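Breakfast Table Assistants (part-time, January start)

Praltier, catering and hospitality training
Reports to: Svetozár Gajdoš, kitchen and rooms supervisor

Praltier is looking for two part-time assistants to set up, run and clear the breakfast tables at our training rooms on the Clollell site. The rooms are used by people learning hotel and guest house work. Each morning they practise the ordinary jobs of a small breakfast service: making toast, putting out water, folding and laying towels, wiping down and putting things back where they belong.

The posts are suitable for someone returning to work or someone looking for hours that fit around school or college. You do not need a catering qualification. You do need to be tidy, punctual and comfortable on your feet for most of a shift.

Hours and pay

The hours are 20 a week, worked in the mornings. Shifts start at 7.30 am and finish once the room has been cleared and signed off. Pay is by the hour and is reviewed after three months. Holiday is 25 days a year, reduced in line with part-time hours. A meal is provided on every shift, and you may use the staff car park behind the Hrubý building if you give us your registration in advance.

The work

You will be responsible for the practice tables from opening until the last group leaves. Most of the day goes on small appliances, linen and tableware. The main duties are:

Setting out each table before the first group comes in, following the plan on the door.

Checking toasters, kettles and leads before use, and taking anything with a damaged lead or a loose lever out of service. Write it in the book and tell the supervisor.

Making toast to order and resetting the browning dial between groups.

Emptying crumb trays when the toasters have cooled. This is done at the end of every session, including short ones.

Keeping bottled water stocked and collecting part-used bottles.

Folding terry towels flat, in layers, and laying them lengthwise along the table with the front edges even. Towels with pulled loops or stains go in the mending bag.

Wiping down the wooden tabletops with a well-wrung cloth and drying them straight away. Standing water marks the grain, and we had three tops sanded back last year.

Returning linen to the Restitton cupboard and locking it.

The tables are kept plain, with an appliance towards the back edge and room left to work in front of it. New starters sometimes put out too much. If an item is not on the plan, leave it in the cupboard.
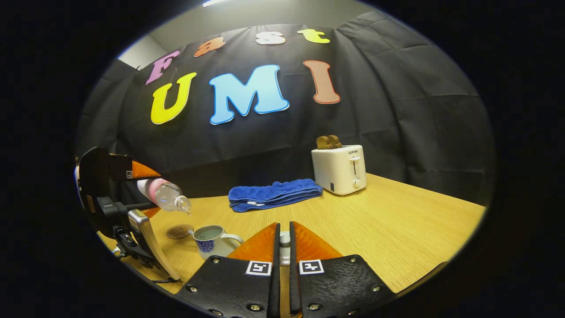 What we are looking for

Essential:

Some experience of cleaning, kitchen work, housekeeping or care work, paid or unpaid. Running a busy household counts if you can tell us about it.

Able to lift a full crate of bottled water with another person.

Able to follow a written plan and to read and write short notes in English.

Patient with learners. Some of them are slow at first and they should be allowed to finish a job themselves.

Helpful but not required:

A current food hygiene certificate. We will pay for the course if you do not have one.

Experience in a hotel, hostel or guest house.

A second language.

Training and probation

Your first two weeks are spent alongside a member of the existing team. You will be shown the opening and closing routines, the linen fold we use and the procedure for appliances. Probation lasts three months, with a short meeting at the halfway point. Aprons are supplied and laundered by us. Please bring your own flat, closed shoes with a non-slip sole.

How to apply

Send a letter of no more than two pages to Svetozár Gajdoš at the Praltier office, Clollell site. Say which mornings you can work, when you could start and what experience you have of this kind of work. A CV is welcome but you do not have to send one. Application forms in large print can be collected from reception between 9 am and 3 pm.

Please give the names of two people we can ask for a reference, one of whom should have known you for at least a year. We will not contact them before offering you the job.

Interviews take 25 minutes and are held in the training rooms. Afterwards you will be asked to set and clear one table, which takes a further 20 minutes. Travel costs within the district are refunded on production of a ticket. If you need step-free access, use the side entrance and ring the lower bell.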